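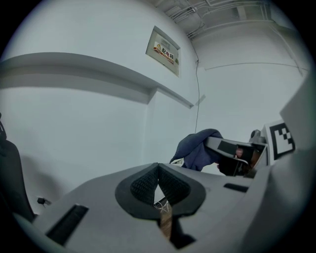 *Two hand-held grippers in use, the further one fitted with a marker board. The sign on the wall reads 配电箱 ("distribution box").*

**Koller publishes results of the Cereda chore trial: folding and sorting usable under supervision, cable work and wiping not yet**

SEMATHOLM, November – Koller today published the results of Cereda, a trial of robot arms on eight everyday chores taken from homes and small workshops. The arms made 869 attempts. Of these, 600 ended with the chore complete and no person stepping in. The remaining attempts were stopped by the supervisor, stopped by the arm itself or finished with the work in a state that did not meet the written standard.

Koller does not regard this as good enough for unsupervised use in either setting. The company will offer two of the eight chores, towel folding and the sorting of mixed small parts, to a limited number of workshop customers under supervision. The other six stay in the laboratory.

**What was tested**

The eight chores were towel folding, sorting small parts into trays, loading a dish rack, wiping a worktop, coiling a cable, packing a carton, hanging tools on a board and emptying a shopping bag. Each has a start condition and an end condition, both written down before training began. A towel counts as folded if its corners meet within the tolerance given in the test sheet and it stays folded when lifted. A coil of cable counts as complete if it can be picked up by one turn without coming apart.

No chore was simplified after testing started. Two were reworded when it became clear that different supervisors were scoring them differently, and all attempts made under the earlier wording were left out of the count.

**How the arms were taught**

Training used 3000 demonstrations recorded by people with Flitis, Koller's hand-held gripper. The operator holds the gripper by its handle and does the chore with it directly. The tool records the position of the jaws, the opening between them and the view from the gripper. No robot is present during recording, so it can be done in a kitchen, a store room or at a workbench.

For two-handed chores the operator holds a gripper in each hand. The relative position of the two tools has to be known throughout the recording, and a recording in which it is lost for longer than the permitted gap is thrown away. This was the most common cause of rejected recordings during the early weeks, mostly in cable coiling, where the hands cross. Operators were then asked to slow down at the crossing point. The rejection rate fell, but the arms learned the slower movement too, and still make it.

"We got exactly what we recorded," said Ingeborg Lehner, who leads the Cereda trial at Koller. "If the operator pauses to think halfway through a fold, the arm pauses there as well. We have since removed most of the pauses from the towel set. The cable set still has them."

**Results by chore**

Towel folding and parts sorting gave the most consistent results. In both, a mistake is usually visible to the arm before it becomes serious: a towel corner that has slipped can be picked up again, and a part in the wrong tray can be moved. The arms made these corrections without being told to, provided that similar corrections appeared in the recordings.

Dish rack loading was sound with plates and poor with glasses. Most failures were grasps placed too near the rim. Carton packing worked when the items were rigid and supplied in a fixed order. With bagged items it often ended in a stop, as the arm could not find a stable place to put the next one.

Tool hanging failed mainly in the last few millimetres. The arm brought the tool to the board correctly but did not seat it on the hook, and then released it. A change to the jaw pads has been made and will be tested in the next round.

Worktop wiping was the hardest chore to score. The arm covered the surface in almost every attempt. Whether the surface was clean afterwards is another matter, and the arm had no means of checking. Koller has scored wiping on the cleanliness of the worktop alone, which lowers the overall result.

Cable coiling was the weakest of the eight. The cable does not lie the same way twice, and the arm can lose sight of the free end behind its own jaws. Emptying a shopping bag suffered from a related problem: the contents are hidden until the bag is moved, and moving it changes where they are.

**Homes and workshops compared**

The trial does not support the view that housework is easier for a machine than shop-floor work. On a bench, the height, the lighting and the position of the trays can be fixed. In a kitchen they cannot, and an arm that has learned to load one rack needs further recordings before it will load another. Speed is also a limit. In every chore, the arms took longer than a practised person.

For a workshop this may be acceptable if the arm runs beside someone doing other work. For a household, Koller sees no case at present for a machine of this cost that still needs a person in the room.

"People ask when they can have one at home," said Lehner. "I can give them a list of chores and tell them which ones fail and how. I can't give them a date – we have not tested anything that would let me."

**Next steps**

The second round of Cereda will use the same eight chores and the same scoring. New recordings will be made with a wider range of operators, including left-handed operators, who were too few in the first round to allow a separate result. Recordings of cable coiling will be redone in full. A force reading will be added to Flitis for wiping and tool hanging.

The test sheets, the scoring rules and a table of all 869 attempts, including the reason for each stop, are available from Koller on request. Recordings made in private homes will not be released.

**About Koller**

Koller develops gripping tools and control software for light assembly, packing and handling work. The company is based in Sematholm, where it runs its test laboratory and operator training.

**Press contact**

Koller Press Office, Sematholm. Requests for the test sheets should be marked "Cereda". Interviews with Ingeborg Lehner can be arranged through the same office.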